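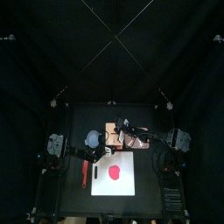 Changes to the allotment water supply

The new water arrangements at the Josten Lane allotments start in September, and we have had enough questions at the gate to make it worth putting everything in one place. Please read this even if you have had your plot for years, as some of the old habits will have to change.

The old supply came off a single pipe under the main path. It was put in when the site was half its present size, and it has been patched many times. Last winter it split near the compost bays and again by the lower hedge. Plot holders at the bottom end had almost no pressure through most of the spring, and those at the top had the opposite problem, with fittings blowing off whenever the taps were closed quickly.

The replacement pipe follows the outside fence and feeds four dip tanks. Each tank holds 300 litres and refills by itself through a ball valve. There will be one tank by the gate, one at the end of the middle path, one beside the shed and one at the lower hedge. The two standpipes on the main path will be removed. The standpipe next to the shed stays, but it is for drinking water and for washing hands and tools.

Using the tanks

Dip your can in and carry it to your plot. Do not wash pots, boots or vegetables in the tanks. Soil settles on the bottom and gets into the valve, and then the tank either overflows or stops filling. Do not push the float down to make the water run faster. If a tank is low, use another one and leave it to fill.

Lids are to be put back after use. They keep leaves and hedgehogs out, and they slow down the green algae that made the old bath by the gate so unpleasant. The lids are hinged at one side and light enough to lift with one hand.

Hosepipes may be used at the shed standpipe for filling butts between October and March only. From April to the end of September it is cans for everyone. We know this will not please those with long rows of beans, but a hose left running on one plot takes the water from everyone downhill of it. Sprinklers are not allowed at any time of year.

Water butts

The meter reading for last year came to 964 cubic metres. A good part of that was leakage, and the new pipe should bring it down, but the bill is still the largest thing we pay for. Anyone with a shed or greenhouse is asked to fit a gutter and a butt before the winter rain. A small shed roof will fill a butt several times over between autumn and spring.

Second-hand butts are fine provided they have a lid and have not held chemicals. Stand them on slabs or bricks, high enough to get a can under the tap. A full butt is very heavy and will lean over on bare soil. Please don't use old pallets as a base, as they rot through in a couple of years.

We have a few lengths of black guttering and some downpipe left over from the repairs to the site shed. These are free to anyone who can use them. Ask Tobiloba Odukoya on plot 3, who also has a hole cutter to lend for fitting taps.

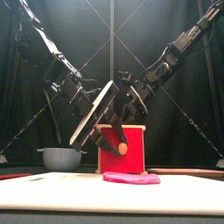

Will my rent go up to pay for the new pipe?

Rents stay as they are for the coming year. The work is being paid for out of the repairs fund, and the new rates will be looked at when we have a full year of meter readings.

Digging and access

The trench for the new pipe will run just inside the fence, so anything growing or stored along that strip needs to be moved before the end of August. This includes compost heaps, stacks of canes, cold frames and the raspberries that have come through from next door. If you have a fruit tree or an established bush in the way, leave it alone for now and tell us. The pipe can be taken round most things if the diggers know beforehand. It can't be taken round them on the morning.

The side gate will be locked while the trench is open. Use the main gate and keep to the middle path. Cars should stay outside altogether, as there will be no room to turn. Manure deliveries are stopped until the trench has been filled and the ground has settled, so order early if you want a load for autumn digging.

The water will be off for part of the changeover. The dates will go up on the gate as soon as we have them. Fill your butts and cans the evening before. Greenhouse tomatoes and anything in pots will need most of what you can store, and established roots such as parsnips and leeks will manage without.

Watering in dry weather

A good soak once or twice a week does more than a sprinkle every evening. Water the soil and not the leaves, and do it early or late in the day. Newly planted brassicas should have a can between a few plants until they have taken, and after that they can mostly be left. Runner beans want water at the roots once the flowers open. Onions and garlic need nothing more once the tops start to turn.

A mulch of grass clippings or half-rotted compost, put on when the ground is already damp, will save you a lot of walking. Keep it clear of the stems. Bottomless plastic bottles sunk beside courgettes and squashes are useful too, and they let you see how much each plant is getting.

Other notices

The padlock code on the main gate has been changed. If you haven't had the new one, ask for it in person. It will not be sent by email or written on the board.

Plot inspections go ahead as usual. Paths between plots should be cut and wide enough for a wheelbarrow. Anyone who is unwell or away should let us know, and we will leave the plot off the list.

There is a box of spare leek seedlings outside the site shed. Take what you need and leave the tray.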